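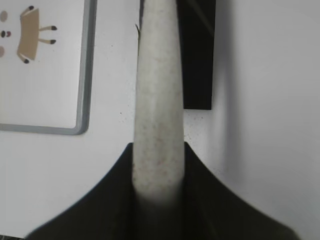
Droit des assurances : la subrogation de l'assureur et les recours après sinistre
Support de cours, séance 5
Chargée d'enseignement : Hildegard Weidemann

1. Objet de la séance

La séance précédente portait sur la déclaration du risque et ses sanctions. Il est désormais question de ce qui suit le paiement de l'indemnité : dans quelle mesure l'assureur peut-il se retourner contre le tiers responsable du dommage ? Les étudiants auront relu, avant le cours, les articles L. 121-1 et L. 121-12 du Code des assurances ainsi que les articles 1346 et suivants du Code civil.

2. Fondement

L'assurance de dommages repose sur le principe indemnitaire. L'assuré ne peut recevoir davantage que le montant de sa perte ; le responsable, de son côté, ne saurait tirer avantage d'un contrat auquel il est étranger. La subrogation légale concilie ces deux exigences : l'assureur qui a payé l'indemnité est investi des droits et actions de l'assuré contre le tiers, jusqu'à concurrence de la somme versée.

Deux conditions sont requises. L'indemnité doit avoir été effectivement payée, la preuve résultant le plus souvent d'une quittance. Le paiement doit en outre avoir été fait en exécution du contrat. Lorsque l'assureur règle un sinistre que la police exclut, il lui reste, le cas échéant, la subrogation conventionnelle, dont les conditions propres seront rappelées à l'oral.

3. Limites du recours

Sauf malveillance, l'assureur n'a aucun recours contre les enfants, descendants, ascendants, alliés en ligne directe, préposés, employés ou ouvriers de l'assuré, ni contre toute personne vivant habituellement à son foyer. Cette immunité est personnelle : l'assureur de la personne protégée peut être poursuivi.

L'assureur peut par ailleurs être déchargé, en tout ou en partie, lorsque la subrogation ne peut plus s'opérer en sa faveur par le fait de l'assuré. On songera à la renonciation à recours consentie au bailleur sans information préalable de l'assureur.

Enfin, le créancier partiellement indemnisé est préféré au subrogé pour ce qui lui reste dû (article 1346-3 du Code civil). La franchise appelle à cet égard une attention particulière.

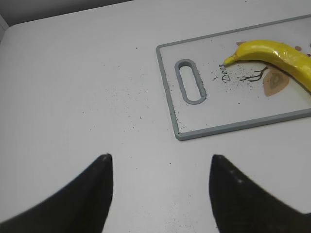

4. Cas pratique

La société Astunar exploite un entrepôt assuré auprès de la compagnie Husell, avec une franchise de 3000 euros. Un dégât des eaux survient à la suite d'une intervention de la société Shboul, chargée de l'entretien des canalisations. M. Ferhat Saraç, gérant d'Astunar, perçoit l'indemnité contractuelle et signe une quittance subrogative. Il apparaît ensuite que M. Yavuz Aydoğan, salarié d'Astunar, avait laissé une vanne ouverte par inadvertance.

a) Husell peut-elle agir contre Shboul, et pour quel montant ?
b) Un recours contre M. Aydoğan est-il recevable ?
c) Astunar conserve-t-elle une action propre au titre de la franchise ?
d) Quelle serait l'incidence d'une clause de renonciation à recours figurant au contrat d'entretien ?

5. Consignes de remise

Le cas pratique est traité par écrit, en 2 pages au maximum, notes comprises. Les copies sont déposées au secrétariat, bureau 438, à l'attention de Mme Gülizar Gezer, au plus tard le 22 mai 2023. La correction sera assurée en travaux dirigés par M. Aminu Abubakar. Le Code des assurances non annoté est autorisé pendant cette séance.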